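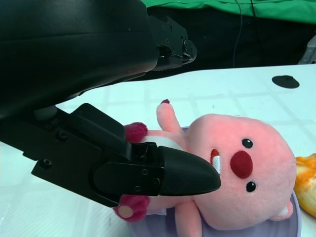
Washing old stuffed animals without ruining them

Home > Household > Laundry and Mending

Celeste_P
Original post, 13 April 2025

Hello everyone! I've been reading this board for ages and finally have something to ask. My mother-in-law is moving out of her house in Patalville and she's handed over three big bags of stuffed animals that belonged to my husband and his sisters (and I think a few that belonged to her, she's a little vague about it). They smell like attic. It's not a terrible smell, but I wouldn't hand one to a baby, and there is a baby coming in June, so you see my problem.

I'd love to hear how you all wash yours. Machine? Sink? I've got a front loader and a dryer with a low setting, and plenty of patience as long as I have coffee. A couple of them have music boxes inside, and I'm scared to go near those with water at all.

Celeste Peixoto

mendingbasket
Machine, cold, gentle cycle, inside a zippered pillowcase. I've done it for years with my kids' animals and then the grandkids' too. Put a towel or two in with them so they don't bang around, use half the soap you think you need, and let them air dry by a window. Give them a good squeeze now and then while they dry so the stuffing doesn't settle into a lump. Not the music box ones, of course!

VascoFrade
I'm going to disagree with mendingbasket, in a friendly way. For anything from the attic I would never use the machine. Old thread gets weak, and you won't know how weak until the cycle is over and there is fluff all through your washer (ask me about the winter I washed my brother's elephant – or better, don't ask my brother). Do it in a basin of cool water with a little dish soap, press, don't rub, then rinse until the water runs clear. It takes me a whole evening to get through a few of them but I put the radio on and I don't mind it.

mendingbasket
Well, I've never lost one yet, Vasco, but I do check the seams first and I should have said so. If a seam gives when you tug at it, sew it up before it goes anywhere near water.

Muammer K.
Before you do any of this, look for a tag, and look at what is inside. My aunt had a bear stuffed with wood shavings, and water would have been the end of him. Those I only brush, and then I leave them in a box with an open dish of baking soda for a few days. You can do the music box ones the same way, or open the back seam and take the box out, which is easier than it sounds if you have a seam ripper and a good lamp.

About fuzzy fabric, the real trick is in the drying. Brush it while it is still damp, with a soft baby brush, going whichever way the pile wants to go. If you wait until it is dry you will be brushing clumps.

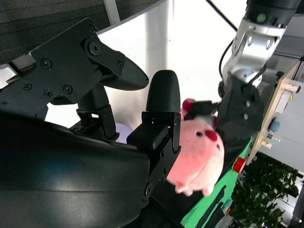

Small strokes, and go easy around the face.

Grunine
Can I put in a word for the freezer? Bag them up tight and freeze them for 2 days before washing, in case of moths. It won't get the smell out but I wouldn't bring attic things into my own closet without doing it.

VascoFrade
Two days isn't long enough, Grunine, at least not in a kitchen freezer that gets opened all day long. I'd leave them a good week. But yes, freezer first, I'm with you there.

Grunine
We've had this argument before and I expect we'll have it again! A week then, if Celeste has the room next to the peas.

Celeste_P
You are all so kind, thank you. I went through the first bag this morning and sorted them into strong seams, weak seams and music boxes. The strong ones are going in the freezer tonight. My husband found a rabbit he had forgotten all about and has already said it is not to be washed by anybody, so that's one less for me.

Muammer, would you use the baking soda right on the fur, or only in a dish?

Muammer K.
Only in the dish. It is a nuisance to get out of long pile, and I say that as someone who spent a weekend with the vacuum cleaner and a stocking over the nozzle.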